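Progress Report: Household Water Use and Leak Reduction, Mornusley District
Reporting period 2
Submitted to the Bunting Fund
2/18/26

Status summary

Work under the grant is on schedule except for meter installation in the Valness section, which is three weeks behind. Spending is within the approved budget. No change to the overall end date is requested. One change to the order of work is requested under item 5.

1. Meter installation

The plan calls for 3,456 connections to be fitted with readable meters by the end of the grant. At the close of this period 1,420 had been fitted and entered in the register. The Mornusley town section is complete apart from properties with shared supply pipes, which need a second stop valve before a meter can go in.

The Valness delay has two causes. The boundary boxes on the older streets are shallower than the drawings show, and the standard meter body does not fit under the lid. A low-profile body was ordered from Bravus in the second month of the period. The first delivery had the wrong thread on the outlet side and was returned. The replacement stock has been checked against the fitting schedule and released to the crews. 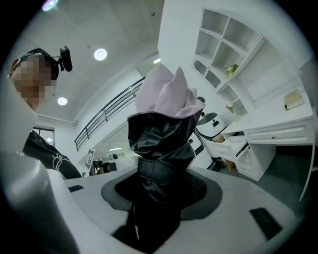 The Valness residents' association would prefer that the crews finish one street before opening the next, and asked that this be put in the report. Its letter states that several lids were lifted and left coned for eight days while parts were on order, and that notice cards gave a date for the start of work but none for the end. The association has no objection to the meters.

The point is accepted. From the start of the next period a street will be opened only when all parts for that street are in the store. Notice cards have been reprinted with a finish date and the office telephone number.

2. Leak detection

Night flow was logged in each of the six supply zones. Zones 1, 2 and 5 show a minimum flow consistent with normal household use. Zone 4 shows a steady loss that does not vary with pressure in the way a single burst would, and is more likely to come from a number of small joint leaks on the lead-jointed main. Acoustic survey of that main has started from the pumping station end.

Two leaks were located and repaired in zone 3. Night flow there dropped after the second repair and has stayed at the lower level. Zone 6 could not be assessed. The logger battery failed and the record has a gap of nine nights, so the zone will be logged again.

3. Household advice

A printed sheet on reading the meter and checking for a running toilet was prepared, and 3,000 copies were printed. Distribution follows the meter crews. The section on reading the dial was rewritten after early calls to the office showed that people were including the red digits.

Repair kits were offered to households where the meter moved with all taps closed. The grant provides for 300 kits. Uptake has been slower than planned, mainly in rented property, where tenants were unsure whether they could carry out the work. A form of consent for landlords is being drafted.
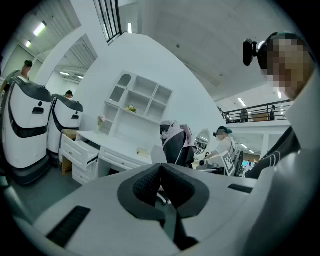

Kits not taken up by the end of March will be moved to the Valness store and offered there as the crews complete each street. The kit contents are unchanged: flapper valve, fill valve washer, two tap washers and thread tape.

4. Data handling

Readings are held by connection number. Names and addresses are kept in a separate file. A check of the register against the crew sheets found duplicate entries where a meter had been exchanged on the same day it was fitted. These have been merged and the entry form now requires a removal reading.

5. Change requested

Approval is requested to bring forward replacement of the zone 4 main joints, ahead of the remaining shared-supply properties in the town section. Cost is neutral within the period, as both items use the same excavation crew. A reply before the end of March would allow the road opening notices to be issued in time.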